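关于我们
Fisell 保洁服务:公寓、办公室与小型旅馆的卫生间清洁

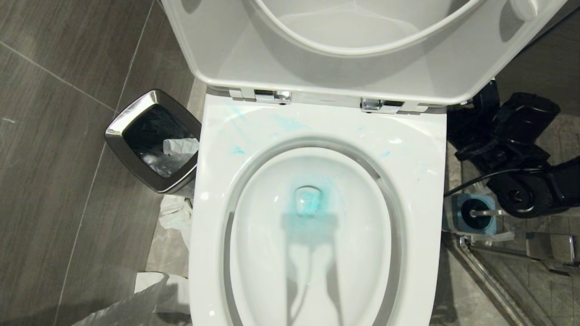 有位客户在留言里问,蓝色的清洁剂留在座圈下面那一圈瓷面上,会不会染色,是不是要马上擦掉。会问这种问题的人不少,我们的回答一直是:按标签上的时间停留,到点就擦,釉面完好的陶瓷一般不会留色;釉面已经磨花的地方容易挂住颜色,要早一点擦。同一条留言后面还写道,以前请的保洁只刷里面,盖子和座圈一翻起来,合页那里全是灰。这一条我们也收下了,合页现在是单独列出的一项。

Fisell 做的事情不复杂。我们清洁卫生间,也清洁与卫生间相连的洗手台、淋浴区和地面。厨房、油烟机、外墙玻璃不在我们的服务范围内,有需要的客户请另找专门的公司。公司最初只接一栋楼的活,那栋楼叫 Gasa 公寓,住户多是租客,换租频繁,每次退租以后卫生间都要从头做一遍。后来 Abbasi 旅馆和 Zenport 办公楼先后与我们签约,服务范围才慢慢固定成现在的样子。目前按月签约的卫生间共 257 间,其中旅馆和办公楼的占多数,其余分散在公寓里。

我们怎样清洁一个马桶

先开窗或开排风扇,戴手套。盖子和座圈都翻起来,靠稳。冲一次水,再沿内沿下方挤清洁剂,让它顺着内壁流下去。家用的瓶装洁厕剂大多带颜色,蓝色的最常见,颜色的用处是让人看清哪里涂到了、哪里漏了。挤的时候瓶口难免碰到外沿,外沿上会有滴痕和拖痕,这些放到最后一起擦。

等待时间看标签。我们用的一种是 14 分钟,这段时间员工去擦镜子和洗手台,不站在旁边等。到时间以后用刷子从内沿下面开始刷,一圈一圈往下,最后刷出水口。出水口里面的弯道用刷头推几下,刷完让刷子在冲水时一起冲干净,夹在座圈与瓷面之间沥水。刷柄上的水滴到地上是常有的投诉,所以沥水这一步不能省。

外面的顺序是:水箱或墙面、盖子外侧、盖子内侧、座圈上面、座圈下面、缓冲垫、合页、瓷面外沿、底座、地面。盖子内侧和座圈下面常被漏掉。缓冲垫是小小的几粒,周围容易积一圈黄渍,用旧牙刷刷。镀铬的合页只用湿布,再用干布收一遍。酸性的洁厕剂沾到金属上要立即擦掉,停留久了镀层会发暗发麻,修不回来。

抹布分颜色。马桶用的抹布不上洗手台,洗手台的抹布不进淋浴区。每间卫生间配 2 块马桶专用抹布,一块擦座圈和盖子,一块擦外沿和底座,用过就进密封袋带走,不在客户家里搓洗。

关于清洁剂

含氯漂白剂和酸性洁厕剂不能混用。混在一起会放出有毒气体,卫生间面积小,危险更大。我们的员工每次只带其中一种进门。如果马桶里已经有别的清洁剂(例如住户自己先倒了一些,或者水箱里放了蓝色清洁块),先冲水,冲到水色变清,再开始做。请客户在我们到达之前不要自己倒药剂,这样可以省掉等水变清的时间。

水箱里的蓝色清洁块我们不推荐,也不反对。它让水看起来干净,水垢照样长。用了清洁块的马桶,水线附近要刷得更仔细,水一蓝,浅色的垢就看不出来了。

对气味敏感的客户可以选柠檬酸方案。柠檬酸对水垢有效,对有机污渍一般,做起来时间会长一些。每次用量是 250 克,先用热水化开,凉到温热再倒。开水不能直接倒进马桶,陶瓷有可能开裂。

垃圾桶

卫生间的小垃圾桶算在服务里。袋子不管满不满都换,里面只有一张纸巾也换。换袋之前看一眼桶底,有水就擦干,再套新袋,袋口翻出来压平。

不锈钢桶有拉丝纹路,顺着纹路擦,横着擦会留下很明显的印子。桶口那一圈指纹最多,最后用干布过一遍。不要用钢丝球,不要用漂白剂。桶底与地面接触的地方如果有锈点,多半是地面长期积水引起的,我们会把桶挪开拖干再放回去。客户也可以在桶底垫一层薄垫。

桶放在马桶旁边最方便,但不要贴着瓷面放,中间留出一个拖把头的宽度,地才拖得到。

哪些做不到

釉面磨损、多年的深色水垢、裂纹里的颜色,我们做不到恢复如新,上门时会先说明。硬水地区的水垢可以分几次去,一次去不完的不强刷,强刷会伤釉。座圈塑料发黄属于老化,擦不白,建议更换。更换座圈我们可以代装,座圈由客户自己买,买之前请量好两个安装孔的中心距和座圈长度。瓷口有圆形、椭圆形和偏方的几种,买错形状盖不严。

马桶漏水、水箱不上水、底座松动,请找水管工。我们发现了会写在服务单上。

服务单

每次做完留一张服务单,写明做了哪些项目、用了哪种清洁剂、停留多久、有没有发现损坏。单子一式两份,客户留一份。旅馆和办公楼的单子按楼层装订,月底交给前台。公寓的单子放在洗手台上,压在漱口杯下面。有客户觉得这样不好看,可以改为放在门口。

检查由当天没有做这一间的员工来做。检查的人会把盖子和座圈重新翻起来,看座圈下面、合页后面和外沿。外沿上如果还有残留的颜色,这一间重做,不另收费。

预约

公寓客户可以预约单次,也可以按周或按双周签约。旅馆和办公楼只接月约。第一次上门时间较长,需要看水质、看釉面、定清洁剂,之后就按定好的方案做。家里有小孩或宠物的,请在预约时写明,清洁剂停留期间卫生间的门要关着。

八月为设备保养和员工培训月,单次预约暂停,已签约的照常服务。

取消或改期请提前一天通知。门口没有人开门的,员工等一刻钟后离开,这一次按半价计算。

钥匙由我们保管的客户,钥匙上只挂编号,不写地址。解约当天归还,双方签字。

本页更新于 3月31日 星期六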